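Minutes of the Rewi Pavilion building group
Thursday evening, upstairs room, Lasent Road

I'm taking the minutes again, so you get my version of events. Eleven apologies in the inbox and still a full table, which was lovely to see. Jirayu Chantharasri came with the revised drawings from Trulard Architects and a very long roll of tracing paper.

1. Last meeting

Minutes from March agreed with one fix: I wrote that the changing rooms face south and they face north. Sorry! Anyone who has stood out there in a January wind could have told me.

2. The revised plan

Jirayu took us through it. The building is now one long bar along the creek side with the changing rooms at one end, the community room at the other, and an open passage between them so you can walk straight through from the parking lot to the fields. I like this a lot more than the old L shape, which always looked to me like it had its back turned to everyone. Total floor area comes out at 477 square meters (the city wants metric on the forms, don't ask me to convert it). The community room is 53 of those.

We talked for a long time about the passage. Some of us worried about it being a wind tunnel, and Jirayu agreed to look at a slatted screen on the creek end, with a gate in it that can be locked at night. He doesn't want solid doors because then you lose the view to the trees, and I think most of the room came round to that. One vote against, recorded as asked.
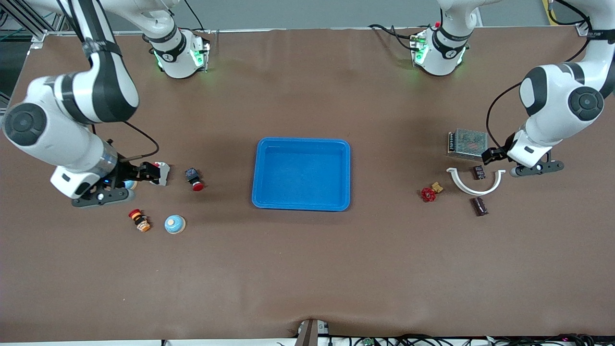
Will the passage stay open to the public when there isn't a game on?
During daylight hours, every day of the week. The gate gets closed at dusk by whoever locks up the changing rooms, and the restrooms off the passage will follow the same hours.

3. Brick

This is the part everybody came for. Trulard had two samples sent over, a buff one and a dark gray one with a rough face. The gray looked terrific under the lights up here and then pretty gloomy when we carried it over to the window, so I'm glad we did that. The buff sits closer to the old pump house, and it's the cheaper of the two. We also asked about leaving the walls bare inside the changing rooms. Jirayu says that's fine as long as the mortar joints are finished flush so mud can be hosed off, and he'll add a sealer up to shoulder height.

Agreed: buff brick, bare inside, and a sample panel built on site before the full order goes in. I'd like the panel to include a corner, which I said twice, so please let it be written down here.

4. Roof

Standing seam metal, shallow pitch, deep overhang on the field side so people can watch from under cover. Wostar quoted for the roof and the gutters together. Their price is good but the gutters are the half-round kind and the drawings show a hidden box gutter. Hidden gutters look neat and then fill up with leaves, and we have a lot of leaves. I spoke up for half-round (I've cleaned enough box gutters in my life) and after some back and forth we went with it. Jirayu took it very well and has already sketched how the downspouts could line up with the brick piers.

High windows under the eaves stay as drawn. They let light into the changing rooms without anyone being able to look in, and they open on a pole. Question about who holds the pole. Left for another day.
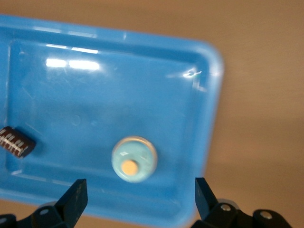

Blue plastic tray on a light-colored tabletop.

5. Getting around the building

The ramp from the lot has gone and the whole ground level has been brought up instead, so there's one flat route to every door. Much better. It does mean more fill, and 2 of the maples near the lot might be affected. Jirayu will get the root zones marked before anything is dug. If they're in the way, the path bends and the trees stay. We were all firm on that.

6. Storage

Still too small. The goals don't fit unless they're folded, and the line marker has nowhere to go at all. I suggested pinching a strip from the plant room, and Jirayu is checking with the mechanical engineer whether the water heaters can go on the wall.

7. Comments from the neighbors

We got 356 responses to the mailer, mostly friendly. The lights came up over and over. The outside fixtures will be pointed down and put on a timer, and the drawings will say so in plain words on the front sheet.

Actions
Jirayu: screen and gate sketch, root zones, water heaters.
Me: write to Wostar about half-round gutters, answer the mailer comments.
Trulard: sample panel, with a corner.

Next meeting same room, same time. Bring a sweater, the heat goes off at eight.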